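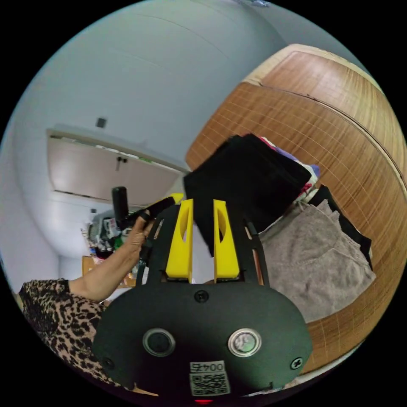 Folded black clothing stacked on a wooden surface.

Eylül Özkan sorts and folds for Vernis, a clothing resale shop that moved 1583 garments last June. She works to a written folding standard, now in its second revision, and most of it concerns dark fabric.

"Black shows lint and it shows creases," Özkan said. "You fold it on a clean surface, you press from the center out, and you keep it away from anything that sheds."

Her standard sets the folded width of a knit top at 9 inches. Sleeves go back flat, one over the other, and the hem comes up to the collar in thirds. Heavier pieces are folded in half only. "A third fold in a thick sweater makes a ridge, and the pile leans," she said.

Stack height is the part she has changed most. The first version had no limit. The current one stops at 2 heavy pieces on top of light ones.

Solange Rocha, who runs the stockroom, tested the change on open shelves. Over 37 stacks were left for a week and then checked for slipping. "The ones that failed had the folded edges all facing the same way," Rocha said. "We alternate them now."

Özkan wants to revise the section on linen next. "It won't hold a fold without steam," she said. "I have no width for it yet."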